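The One-Basket Promise

Every July the tidying advice comes round again, and this year's version has a name. The Trustden method, sold as a $15 booklet and repeated in every parenting newsletter I get, says a child's loose toys should live in one open basket. When the basket is full, you stop. No sorting, no labels, no lids.

I have my doubts. I've lived through the Randcombe cube shelves and a set of MacLeish drawers that stuck by the second week, and each was going to be the last thing I bought. So I tried the basket on the bed in our spare room, where the toys end up anyway. 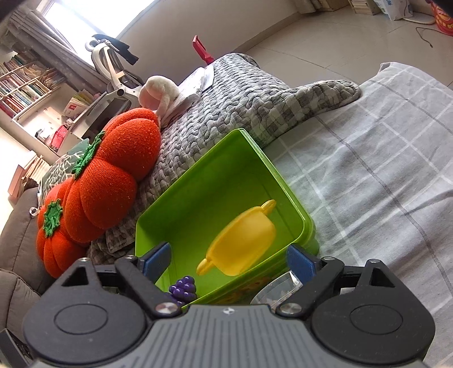 The lime-green box on the bed, with the knitted pumpkins on the outside.

The booklet claims a basket will take "the play of an entire afternoon." Perhaps it will, if the afternoon involves a toy pan and a bunch of purple grapes. Plush is another matter. Two red-orange pumpkins with knitted stems want as much room as a whole pretend grocery store, and the booklet's 237 pages give soft toys a single paragraph. It suggests you "let them rest nearby." That is what they were doing before I paid for advice.

Then there is the bed itself. Trustden likes a bed as a sorting surface because it is big and at waist height. It is also where everything else gets put down. A red-handled kitchen knife had landed on the quilted blanket, and it belongs in a kitchen drawer, well away from any toy method. The booklet has no step for things that aren't toys.

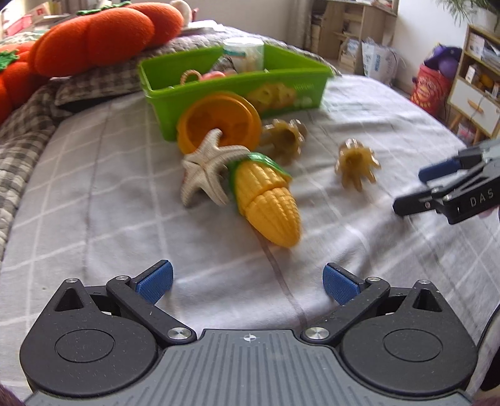
Corn, starfish and an orange ring-shaped cup on the checked sheet, with the basket behind.

Food toys at least have a theme. What do you do with a starfish? My friends who swear by Una, the app that logs your toys by category, would file it under "sea" and feel better. One of them has 415 entries. I can't see how typing "corn cob" into a phone gets it off the sheet.

I'll give the basket this much: it is cheap, and a small child can reach into it. I'm keeping ours for the plastic food. The pumpkins have gone to the sofa, and the booklet is up for grabs if anyone wants it.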